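Maihi 公開デモ記録データ README

概要

このフォルダには、Prarholm の施設公開で行った引き出し操作デモの記録をまとめてあります。見学者の前でロボットアームを動かし、小型の引き出しを開け閉めした際のログと映像、それに当日の進行メモが入っています。課題の設計は Heather Waaka、機体の操作と記録は Lachlan Quinlan が担当しました。

公開は5月、午前と午後の2回に分けて行いました。収録した試行は全部で100件です。そのうち70件は担当者が遠隔操作したもの、残りは見学者から希望者を募り、担当者の横で操作してもらったものです。見学者による試行は動きにばらつきが大きく、途中で止めたものも含みます。削除はしていません。

フォルダ構成

logs/ 関節角度とグリッパー開度の時系列(CSV)
video/ 固定カメラの映像(MP4)
notes/ 進行メモ、試行ごとの備考(テキスト)
splits/ 学習用と評価用の試行番号一覧

試行番号は両方の回を通した連番です。午前の回は37番で終わり、38番からが午後の回になります。 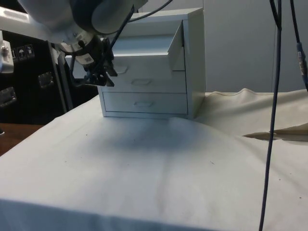
課題は「引き出しを一段だけ開け、元の位置まで閉める」という単純なものです。どの段を使うかは試行の前に見学者に決めてもらい、notes/ に top、middle、bottom のいずれかで記入しました。取っ手は六角形のくぼみで、指先を掛ける位置が浅いと滑ります。上段は引き出したときに傾くことがあり、内側の白い面が上を向いて本体との間に隙間ができた状態は、備考欄に tilt と書いてあります。tilt の付いた試行は、閉める動作の評価には使わないことをすすめます。

ラベルについて

各試行の結果は success、partial、stop の三種類です。partial は開いたが閉め切れなかったもの、stop は担当者が非常停止または手動停止をかけたものを指します。判定は Quinlan が公開の翌週に映像を見直して付け、迷ったものだけ Waaka が再確認しました。判定が割れた試行には備考に review とあります。

既知の問題

・白い布の上に白い引き出しを置いているため、色のしきい値だけで輪郭を取る処理はうまくいきません。
・腕の影が布に広く落ちます。影の形は姿勢によって変わります。
・午後の回の最初の試行で、映像の開始がログより遅れています。補正値は notes/sync.txt を見てください。
・布のしわは試行の間に直していません。

見学者の情報

音声は収録していません。氏名や所属も記録しておらず、操作者の欄は staff か visitor のどちらかだけです。

読み込み

付属の Rasix 用スクリプトで、ログと映像を試行番号ごとに対応させて読み込めます。CSV の時刻は各試行の開始を0とした秒です。Parkon 形式への変換は未対応で、予定も決まっていません。

利用条件

研究と教育の目的であれば自由に使えます。再配布するときは、この README を同梱してください。誤りを見つけた場合は、試行番号を添えて Waaka まで連絡をお願いします。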